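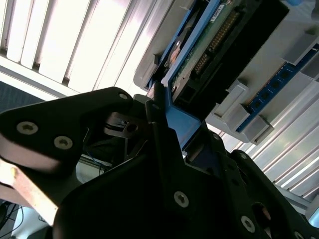 Wrist camera view: a blue drive caddy held by the gripper at the computer chassis.

Frequently asked questions: the Clellik task planner

What is Clellik?

Clellik is the planning and supervision software maintained by the automation office at Ultusville. It divides a job on an opened desktop computer into steps, selects a motion for each step and checks the outcome before going on to the next.

Which tasks are supported in the current release?

The August release supports drive caddies and memory modules. Cable handling is not supported. Sites wishing to try other parts may do so in simulation only.

Does Clellik need more than one camera?

Yes. The fixed camera is used to find the case and the fixture plate on the table. The wrist camera is used for the last part of the approach, when the arm hides the bay from the fixed view. Both must be calibrated before a job is loaded. 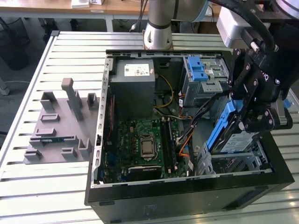 Fixed camera view: drive caddy in the gripper, with the tower on its side and the fixture plate to the left.

How does the software decide that a caddy is seated?

Two checks are made. The force controller looks for a rise in resistance along the insertion axis, and the perception module compares the position of the caddy with the stored model of the bay. If the two disagree, the arm stops and the operator is asked to confirm.

What happens if a grasp fails?

The planner withdraws the arm to a safe height and tries again with a new grasp angle. After 6 attempts the job is placed on hold and an entry is written to the log.

How was the release tested?

The planner completed a test set of 247 recorded jobs before approval. Of these, 37 were set aside for checking the perception module alone - they were not used in tuning. 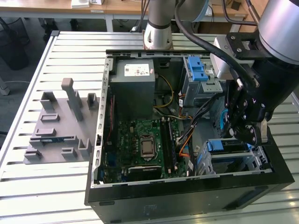 Can the planner work with a different model of case?

It can, provided that a case description has been prepared. The description gives the position of each bay, the direction of travel and the force limit. The Boychuk editor is supplied for this purpose, and files made in the older Peltel format may be imported, although force limits must then be entered by hand.

May an operator interrupt a job?

An operator may pause a job at any time from the main screen. The arm holds its position until the job is resumed or cancelled. The pause command does not replace the emergency stop.

Who should be contacted about access or faults?

Requests should be addressed to Shahab Nikzad at the automation office. Please attach the job log and state the software version in use.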